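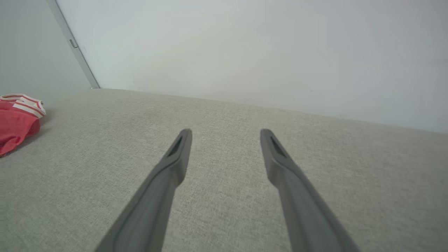

Living > Rooms > Laundry & Closets

The Shirt on the Sofa: In Praise of Folding a Basketball Jersey

Every house with a ballplayer in it has a spot where the jersey lands. In ours it's the gray sofa by the wall, the one with the rounded cushion that everybody drops things on between the front door and the shower. A bag goes past, a pair of shoes goes past, and the red shirt stays behind in a heap with its striped trim poking out.

I used to find that heap irritating. Now I'm a little bit in love with it, and I blame Fiona Jardine, who has run the uniform closet for a youth league in our part of town for longer than most of her players have been alive. She has 310 jerseys on her shelves when everything is home. I spent a Saturday with her in December, thinking I would get a few tips and be back by lunch, and I left when it was getting dark with sore thumbs and a whole new opinion about sleeves (or the lack of them).

A jersey is a wonderfully odd thing to fold! It has no sleeves to tuck, so everything you learned on T-shirts goes out the window. It's slippery. The armholes are huge and they gape. The letters on the front are stiff, the fabric around them is soft, and the two of them have completely different ideas about where the crease ought to go. Pick one up by the shoulders and it slides off sideways like an egg off a plate.

"Put it down," Fiona told me, about four seconds into my first try. "You're folding in the air. Only people in commercials fold in the air."

So put it down. You want a flat surface with some grip to it, and this is where the sofa comes back into the story, because a woven seat cushion is a lovely place to fold a slick shirt. A polished table lets the whole thing skate around. Fiona's own folding bench is an old door on two filing cabinets, covered with a wool blanket she has pinned underneath. Rory Skinner, who coaches the under-twelves and folds on the bus, uses a bath towel across his knees and swears by it.

Start with the trim

The first thing to do with a bunched-up jersey is find its edges. Don't shake it, and don't go looking for the middle. Run a finger along the striped piping until you reach a place where it curves, and work out whether you have a neckline or an armhole. They feel very much alike when a shirt is half inside out. The neckline is the shorter loop, and once you have that in your hand you have the whole shirt, more or less.
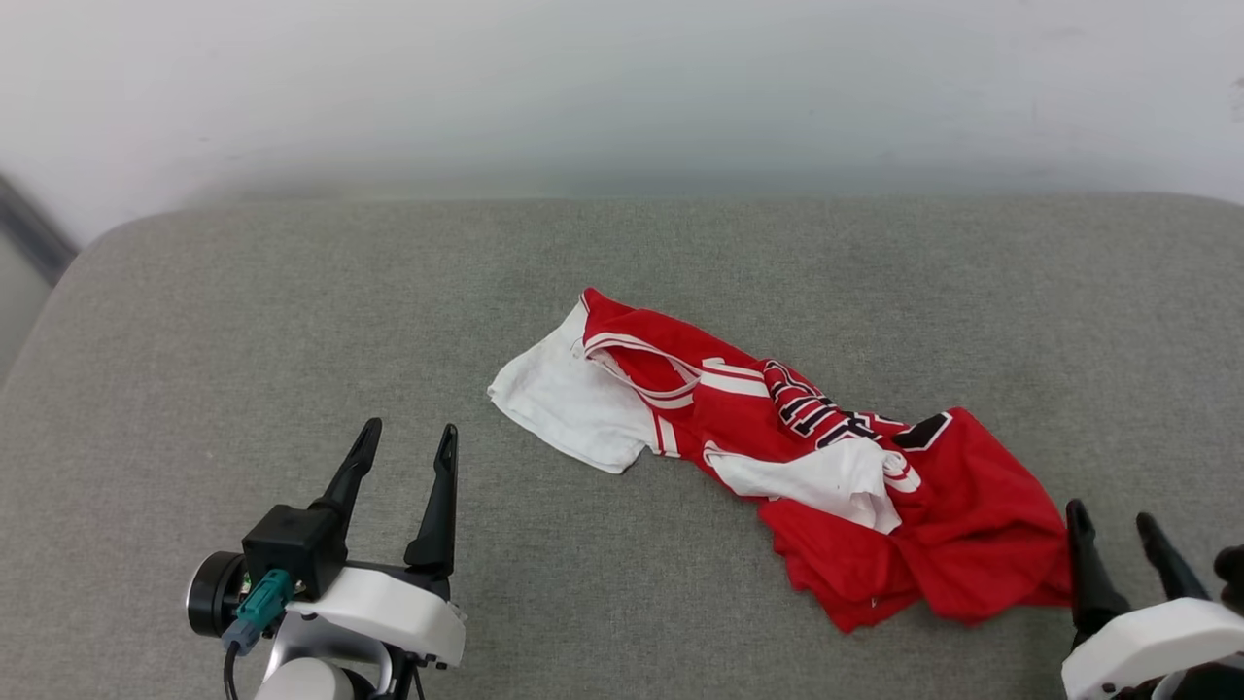

Then comes the turning. A red shirt with a white inside is kind to beginners, since you can tell at a glance which parts still need to be pulled through. A black shirt with a black lining will have you going in circles, and Fiona keeps those for the end of the day out of what I think is pure stubbornness. Reach up through the hem, take hold of both shoulder straps, and draw them down toward you slowly. Fast is how the lettering cracks. She showed me one that had been yanked right side out once a week for two seasons, and the number looked like a dry lake bed.

Now lay it front side down. This feels wrong, and I argued about it, but with the letters against the cushion you can smooth the back with your palms and let the stiff part flatten under its own weight and yours. Go from the center out to the seams. Senga Menzies, a retired tailor who helps with the repairs, does it with the sides of her hands, as though she were brushing flour off a board, and I've been copying her ever since.

The fold itself

There are as many ways as there are folders, and I tried most of them. The one I've kept goes like this. Bring each side in so the armhole edge lands just short of the center of the back. You should end up with a long strip that has the neck at one end and the hem at the other, and no armholes showing. Press the air out. Fold the hem up to the bottom of the lettering, then bring that up again to the neck, and turn the whole thing over.

If you've done it right the neckline sits at the top like a collar on a dress shirt and you can read enough of the front to know whose it is. If you've done it wrong you get what Fiona calls a burrito, and you open it up and have another go. I made plenty of burritos. They have a certain charm.

Mei-kuen Liao has a different approach, and I want to be fair to it. She has three players at home and rolls everything from the hem, tight as a sleeping bag, with the trim tucked inside so it won't snag on the zipper of the gym bag. Rolled shirts stand up in a drawer like books. They also come out with a curl in the bottom that no amount of patting will cure, but as she pointed out, most kids tuck the bottom in anyway.

Where they go next

Fiona's shelves are plain pine, 2 feet deep, and each stack is kept to a height she can lift with one hand. Too tall and the slippery ones on the bottom squirt out the back. She slides a sheet of brown paper between team colors, chiefly red against white, having once had a damp week ruin half a set.

At home I've gone with a single basket at the end of the sofa. It isn't a clever piece of storage. It does have the great advantage of being where the shirt was going to end up regardless, and a good number of shirts now travel the extra arm's length and make it in. The rest I get to fold, standing there with the radio on, and I've come to look forward to it in a way I would have found alarming a year ago.

The last thing Fiona gave me was a worn-out practice jersey, too faded for anyone to play in, to keep my hand in over the winter. It must have been through the wash 250 times and it folds like a dream. The new ones fight you. Give them a season, she says, and keep the dryer off high.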